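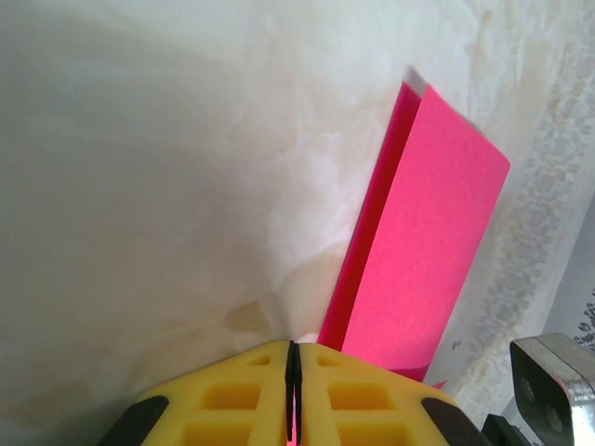
Why does the planner keep replanning when nothing on the table has moved?
The pose estimate jumps between two solutions a few degrees apart, the change check sees each jump as new motion, and every trigger throws away a good trajectory.

2018-06-02

Notes on the replan loop, mostly so I don't have to work it out a second time. Branch is the Gremine one, not main. Main still has the old trigger and will stay that way till the weekly merge.

Started from the log of the overnight run. 3,703 replans. Most of them come in bursts, long quiet stretch then a burst then quiet again. Plotted trigger angle against time and it's two flat lines with nothing in between, so it can't be noise, noise would smear. Two solutions, both stable, estimator hopping from one to the other.

Makes sense for folded sheet. The fitter wants two planes meeting at a crease. When the shaded face goes dark it loses weight in the fit and the crease slides over. Hot pink is lovely for the colour mask (segments cleanly off the marbled top, even over the tan blotches) but the mask knows nothing about which face is which. Both faces come out as one blob and the crease has to come from shading alone.

Tried, in order:

- Raising the change threshold. Bursts stop. So does replanning when I really do shove the sheet. No good.
- Median filter on the pose. Better, but with a hop every few frames the median hops too. Lag is ugly, the wrist visibly chases it.
- Keeping both hypotheses alive and only switching when the other one has won for long enough. This is the one.

Third option is in now, file is hypotheses.py in the tracker folder. Hold time is 600 ms. Picked by trying values, no theory behind it. Shorter and the hops get through, longer and approach feels sleepy. Should be a parameter, is currently a number in the middle of a function. Sorry.

Replayed the same log through it offline: 73 replans, and I went through the list, all of them line up with a real change in the commanded goal or with the sheet being nudged by the fingers. Not the same as a live run, the replay doesn't close the loop, so don't quote that number at anyone yet.

Separate thing, found on the way. Wrist camera to tool transform on Sebastian is stale. Still has the offsets from March, before the bracket was taken off and put back. Error is about 2 mm at the fingertips, which sounds like nothing until you're trying to get a fingertip either side of a sheet of paper. Redid the calibration, old file kept next to the new one with _old on the end. If your approach suddenly looks shifted to one side, check which one your launch file loads before you go blaming the planner. I lost most of a morning to this.

Also: the mask was letting yellow from the fingers through where pink reflects off the insides of the pockets. Added a fixed cut-out for the fingers, worked out from the gripper opening. Simple and a bit crude. When the fingers are shut it also eats the very bottom of the sheet, so the fitter never sees the lower edge, and the lower corner is where the paper bends and breaks the plane assumption anyway. Happy accident, leave it.

Lens exposure is back on manual. Auto was hunting whenever the pale table filled most of the view, and it made the hop worse becuase the dark face got darker. Manual value is in the Truneo config, not in the camera driver, so the driver's own defaults will still lie to you if you start it by hand.

Vemex viewer: shows the winning hypothesis only. Would like the losing one drawn as well, thin line, otherwise there's no way to tell a confident fit from a coin toss. Had a go, the viewer redraws everything on each message and falls over. Left the half done bit in a stash, not worth pushing.

To do
- move hold time into the config
- live run with hypothesis switching on, same motion as the overnight one
- log both scores, not just the winner's
- see whether a sheet folded flatter brings the hop back (I think it will, the faces get closer in shade)
- replan trigger should look at the goal in the tool frame, at the moment it compares in the camera frame and so any wrist motion counts a little. Probably wants fixing before teh live run
- delete the median filter code once the live run is done, it's switched off but still gets imported

Stopping there, battery on the laptop is going.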